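Simulation of a Parallel Gripper Before Assembly in a Shared Workshop

Student Project Report, Nallstead Workshop Program
Submitted September 13, 2025

Summary

The project concerns a small robot arm with a two-finger parallel gripper, to be assembled at a bench in the Nallstead shared workshop. Members of the workshop reserve bench time in advance, and powered equipment may not be left set up overnight. It was therefore decided to complete as much of the work as possible in simulation before any parts were mounted. This report covers the simulated gripper, the view from the wrist, and the preparations for assembly in October.
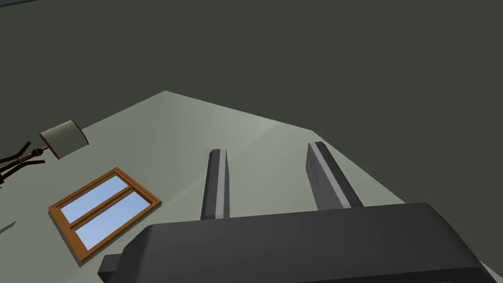
I. Czarnecka

1. Background

The arm was designed under the project name Pameck. An earlier proposal called for a suction cup, and this was withdrawn when the workshop could not offer a quiet place for the pump. A parallel gripper was chosen in its place. Its two flat fingers can be cut from common bar stock with the tools already available to members.

The simulation was prepared on a home computer in the Cetinura household model, a furnished set of rooms used by several students in the program. Furnished rooms were preferred to a bare test floor, as the finished arm is meant for household use. The model includes walls, a wooden-framed window and soft furnishings.

2. Method

The wrist view was placed behind the gripper body and directed along the fingers. This position was kept for the whole study so that results from different arm poses could be compared. Views were saved with the fingers open and nothing between them. The housing takes up a considerable part of the lower image in each pose, and this was accepted as a condition of the design.

The simulated wrist was then turned through a set of poses, including several in which the gripper points well away from any work surface. Such poses are of little use for grasping. They do occur during travel between tasks, and the control program must handle them safely.
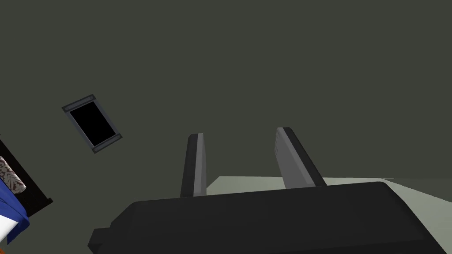 The program was given a limit of 40 seconds to return the arm to its rest position from any of these poses. In the first version, the limit was exceeded whenever the elbow joint had to reverse direction. A revised order of joint movements corrected the problem. A total of 600 trials was completed with the revised version, and 2 of them ended in a stop caused by the joint limits. Both stops were traced to the same incorrect value in the settings file.

3. Findings

Large plain surfaces presented the main difficulty. When a wall or similar area fills most of the wrist view, the program has few edges from which to judge its position. Adding a second, fixed view of the room is recommended for the physical build.

The width of the housing also requires attention. Objects beside the gripper may be close to its outer end while remaining outside the space between the fingers. The clearance check has been extended to cover the full body as well as the fingers.
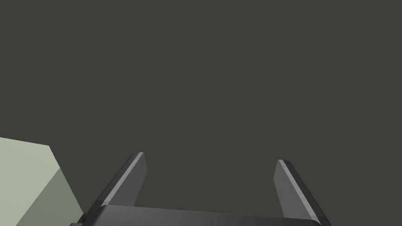 Figure 3. Simulated gripper, fingers open, with a pale green box at lower left.

4. Remaining Work

Assembly will begin in October, subject to bench availability. The finger plates will be cut first, followed by the housing. The wiring will be inspected by the workshop before power is applied. The corrected settings file will be used from the first powered test, and the arm will be run at reduced speed until the clearance check has been repeated on the physical gripper.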